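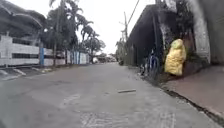 3.2 Surface condition and markings of the access lane

Figure 4. The concrete lane at Skuscombe, looking along its length, with marked parking bays and the boundary wall on the left and the raised sidewalk on the right.

The second study site is the access lane at Skuscombe, a straight service street paved in concrete and used by cars, delivery vehicles and people on foot. It differs from the Rundton site (Section 3.1) in two ways that matter for the survey. First, the lane is bounded on both sides, by a low wall on one and a raised sidewalk on the other, so that runoff has few places to leave the pavement except through the drains. Second, the parking bays lie beside the lane and share its drainage, and their painted lines were included in the marking inventory.

The surveyed length is 196 m. It was divided into 8 segments of equal length, numbered from the near end, and each segment was walked twice by the same observer. Defects were entered on the form described in Section 2.4 under four headings: cracking, patching, surface discoloration and loss of marking. Joint condition was recorded separately and is not treated in this section. The walkover was completed on Jun 5, 2018, under dry conditions, and the forms were checked against the photographs by Selamawit Endale before the scores were entered.

The concrete is flat and gray but uneven in tone, with lighter and darker patches across the width of the lane (Figure 4). Tone alone was not scored as a defect. In earlier work with the Allarness scale we found that observers tended to read dark blotches as moisture damage and light ones as recent repair, and that neither reading held up well when cores were taken. A change in tone was therefore entered as discoloration only, and as patching only where an edge could be followed by hand around at least three sides. This rule lowered the patching score at Skuscombe compared with the first pass, most clearly in segments 2 and 5.

Cracking was light. The cracks visible at the near end of the lane are faint, and most of those entered on the forms fell in the lowest width class. No segment reached the threshold for sealing. The longest continuous crack was found in segment 6 and ran diagonally from the sidewalk side toward the middle of the lane - a pattern also seen at Rundton, where it was linked to a buried service trench. We have no trench records for Skuscombe and do not suggest a cause.

Drainage slots were logged by position and orientation. The slot seen in Figure 4 is narrow and rectangular, with a dark edge, and is set roughly crosswise to the direction of travel. Crosswise slots are of interest here for two reasons. They are crossed by every wheel that uses that part of the lane, and the concrete next to their long edges tends to break away earlier than the surrounding slab. Edge loss was measured with a steel rule at the worst point on each side. The largest value recorded at the site was 20 mm, in segment 7, and was confined to the side facing oncoming vehicles.

Loss of marking was the most advanced of the four defect types. Painted lines on the lane surface are worn to the point where only pale, irregular strokes remain, and their original form cannot be recovered from the surface. They were given the highest loss class. The white lines of the parking bays are in better condition and can still be read as bay divisions. The contrast agrees with the general finding of Adugna (our third site), where markings in the wheel paths had faded well ahead of those in areas where vehicles stand or turn slowly. Paint type and date of application are unknown for both sets of lines at Skuscombe, so the difference can't be put down to traffic alone.

Two limits on the visual method should be noted. Light at the site was even and shadows were weak when the reference photographs were taken, which helps in comparing tone but hides shallow relief; small steps at patch edges were found by touch more often than by eye. Distance is the second limit. The far end of the lane cannot be assessed from a single viewpoint at the near end, and scores for segments 6 to 8 rest entirely on the walkover forms.

Across all segments the forms contain 243 separate entries. Discoloration accounts for the largest share and contributes nothing to the weighted condition score, for the reason given above. With those entries removed, the lane ranks between Rundton and Adugna in overall condition. The segment scores are listed in Table 5, and the weighting is discussed in Section 4.1.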